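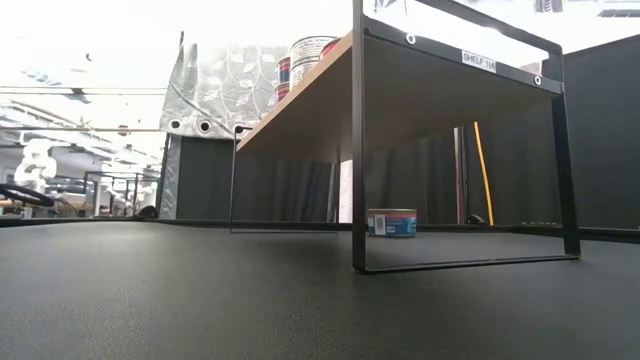
Seema Mathur wrote to us in May to say that the old version of this section had cost her an evening and a good part of her temper, and that whoever called step 4 "self-explanatory" should be made to do it in front of her. Step 4 has been rewritten. The person responsible has been spoken to, and is writing this one.

Section 3: Setting the Pernero clock radio for the first time

Before you start

You will need the radio, its mains lead and the 2 batteries for the backup compartment. The batteries are not supplied. We did ask.

Note: The batteries keep the time during a power cut. They do not run the radio, however long you hold it up to your ear.

Setting the time

1. Fit the batteries, close the flap, then plug in the mains lead. The display flashes 00:00.

2. Hold down CLOCK until the flashing stops and the hours stay lit. If it beeps twice you have held down SLEEP, the button next to it and the same shape. Let go and try again.

3. Turn the dial to the right hour. The Pernero uses the 24-hour clock, so 7 means breakfast and 19 means supper.

4. Press CLOCK once, briefly. The minutes light up. Turn the dial to set them, then press CLOCK again to finish. If you wait longer than 3 seconds between turning and pressing, the radio assumes you have lost interest and goes back to step 2.

Setting the alarm

5. Press ALARM, turn the dial to the time you want, and press ALARM again. A small bell appears in the corner of the display.

6. Press SOURCE to choose between the buzzer and the radio. The buzzer is very effective. Nisha Nigam, on our help line, recommends the radio to anyone who shares a bedroom and would like to go on doing so.

Caution: The alarm volume is separate from the radio volume. Set it with the wheel on the left side before you go to bed. It leaves the factory at full.

Finding a station

7. Pull out the aerial wire to its full length and let it hang. Coiling it up neatly looks much better and gets you nothing but hiss.

8. Hold down SCAN. The radio stops at the first strong signal it meets, which may be in a language you don't speak. Press SCAN again to move on.

9. To store a station, hold down any preset button until the display says OK.

If the display reads E61, the batteries are in backwards. Go back to step 1.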